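Bimanual table setting: planner picks the wrong arm near the center line
Board: Motion planning and control > Manipulation
8 posts

hishida
Posted Nov 26, 2025
We run a two-arm cell at Drirnport and I am stuck on arm assignment. The task is small. There is a plate, a mug and two pieces of bread on a white table, and the arms have to put the bread on the plate and leave the mug upright, clear of the plate. The planner gets object poses from the head camera, scores each arm for each object, and hands the winner to the trajectory optimizer.

Far left and far right are fine. Near the center line the assignment flips between replans. The plate pose moves a little from one detection to the next, the score crosses over, and the arm that was already on its way gets told to go home. In the last batch I ran 80 episodes and 20 of them had at least one flip after motion had started. No collisions, but four ended in a timeout.

The second problem is the mug. When it is on its side the wrist camera sees it well enough, but the pose estimator wants to call it upright and puts the handle in the wrong place. A view from the wrist, with the plate close to the fingertip and the mug lying over to the right of it:
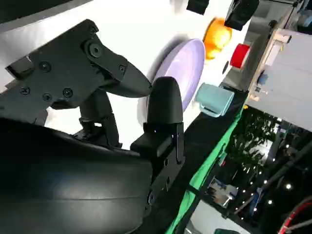 What I have tried so far
1. Raising the detection confidence threshold. Fewer flips, but then the plate drops out for a few cycles and the planner stalls.
2. Averaging the pose over a longer window. Helps while everything is static. Bad as soon as an arm nudges something.
3. Adding a fixed bonus for the left arm. Moves the problem somewhere else on the table.

Anything obvious I am missing?
– Hideaki

wboateng
Reply 1
Put hysteresis on the assignment and leave the pose alone. Once an arm is committed, the other one has to beat its score by a margin before you switch. Also block switching completely once the committed arm is past its pre-grasp point. We did this on the Zwane stack and the flips went away.

Your option 3 is a bias. Take it out before you test anything else or you will be tuning two things at once.

nlopes_ctrl
Reply 2
I disagree with blocking the switch. If the committed arm turns out to be the wrong one because the object moved, you want it to give up early. A lock after pre-grasp means you finish a bad plan and then recover, and recovery is slower than a clean handover.

I would put the switching cost into the objective: distance already traveled by the committed arm, plus the cost of getting it out of the way. Then there is no special margin to tune and the optimizer can still change its mind if the reason is good enough.

wboateng
Reply 3
There is still something to tune. You have only renamed the margin as a weight. And the cost of getting out of the way depends on the other arm's path, so now you need both plans before you can score either one. What is your replan rate with that?

nlopes_ctrl
Reply 4
4 Hz on our cell, which was enough for a tabletop. I will give you that it is not cheap.

shosh_s
Reply 5
On the mug: check the mesh and the symmetry settings. If the estimator has the mug marked as symmetric around its axis, it will ignore the handle, and then whatever handle position you get is arbitrary. A lot of the older mesh packs have this set for every cup and mug. The one we got with Rarnine had it on.

For upright versus lying down, look at where your pose hypotheses come from. Ours were seeded with the table normal as the object's up axis. With no sideways seeds, refinement rarely gets there by itself. Add seeds with the axis parallel to the table.

What does the head camera have for the plate? A glossy table can pull the depth around, and that could be part of your jitter.

hishida
Reply 6
Thanks. The symmetry flag was on. I turned it off and added sideways seeds, and the handle now comes out on the correct side in the recordings I replayed. Not tested live yet.

Head camera view, mug upright in this one. The table is glossy and you can see glare on it toward the back. The plate with the ring bread is the object that causes most of the flips. It is closer to the left gripper, but the score does not agree every time.
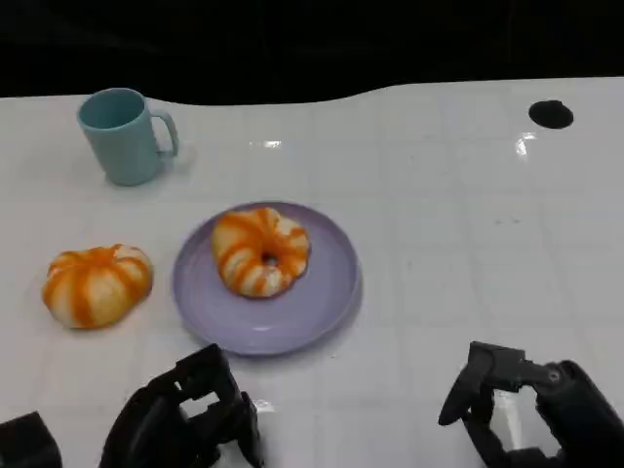

Head camera: plate near the center, left gripper close to its front rim, right gripper over open table.

I plotted the plate pose for one recording with both arms parked. Most of the noise is in depth, along the viewing direction, and there is much less sideways. So the score is reacting to depth noise. I had assumed it was sideways noise across the center line.

s_rocha
Reply 7
Then don't use measured depth for the plate. You know where the table is and you know how high the plate rim is. Fit the rim ellipse in the image and intersect with a plane at rim height. We did this in the Lurkirthorpe demo with the same kind of shiny white top and the position settled down right away. It only works for things that sit flat, so keep your estimator for the mug and the bread.

Also check what is in your score. If it includes manipulability, a small change in depth can matter a lot when the elbow is near a limit. Log the terms separately for one flip and see which of them moved.

I would still add hysteresis on top. Wanda's version first, as it is a few lines of code. If you find cases where the lock hurts, try Natanael's.

hishida
Reply 8
Logged it for one flip. Reach distance hardly changed, manipulability did nearly all of it. The left elbow is close to its limit when the plate is toward the back of the table.

Plan for now is the plane intersection for the plate, the left arm bonus out, and a margin on switching with no hard lock. I am leaving the lock out until I have seen how the margin does alone. I will run the same 80 start poses again and post the flip count in this thread.

Sebastião, if you still have the ellipse fitting code from that demo I would like to see how you handled the rim when a finger covers part of it.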